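The snack table at Gundero 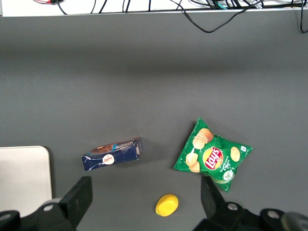

A boxed dessert and a green bag of Lay's on the grey table, with the cables on the shelf behind.

Feven Hailu has looked after the snack table at Gundero since July. It stands against the wall on the second floor, and it feeds 68 people, some of them more often than others.

"I took it over because I was the one complaining," she says. "We had biscuits and nothing else. I asked for crisps and got the whole job."

She shops once a week at a wholesaler and has a budget of up to 400 pounds a month. Crisps go first, usually by three in the afternoon. Boxed puddings last longer, as someone has to be willing to make them up in the kitchen and wash the bowl afterwards.

"People like the idea of a chocolate pudding," says Hailu. "Then they read the back of the box and have crisps."

The table itself was bought for meetings. She likes the dark grey top, which wipes clean and doesn't show tea. She is less keen on the shelf behind it, where the cables are kept.

"They hang down. I've tied them up twice. Magdy says he needs them where they are."

Magdy Alaoui, who runs the office network, confirms this. "There is a plan for the cables," he says. "It's on my list – after the printers."

Hailu has asked for a basket so that packets don't end up lying all over the table. She would also like a sheet of paper where people can write down what they want. The last time she asked out loud she got 19 answers, and most of them were crisps.

"I'll keep doing it until Christmas," she says. "Ileana has said she'll take it on after that. She wants more fruit, so we'll see."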